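Renovada la cocina común de la residencia Malar

1 de diciembre de 2024

La cocina común de la residencia Malar está otra vez abierta para los vecinos. La obra duró 2 semanas más de lo previsto, por un retraso en la entrega de los muebles, y durante ese tiempo los residentes utilizaron la cocina pequeña del edificio Premen.

El encargo lo realizó la empresa Tokgöz, que cambió la encimera y colocó armarios altos blancos con tiradores negros verticales. El fregadero es de acero inoxidable y tiene un grifo de palanca. También se instaló un dispensador de jabón en la pared, encima del grifo.
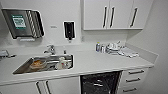 El coste total fue de 2.020 euros, de los cuales 498 corresponden a la fontanería. La asociación de residentes Givik aportó 1.389 euros de su fondo y el resto lo pagó la administración de la casa.

Achilleas Michailidis, responsable de los espacios comunes, explicó que el fregadero antiguo perdía agua desde febrero y que la reparación ya no era posible. «Pedimos a todos que laven sus cosas después de comer y que no dejen platos para el día siguiente», dijo.

El horario de la cocina es el mismo que antes, de siete de la mañana a once de la noche. Los residentes que guardaron ollas o vajilla en el almacén durante la obra pueden recogerlas en la recepción, con su número de habitación. La lista de turnos de limpieza se publicará en el tablón de la entrada.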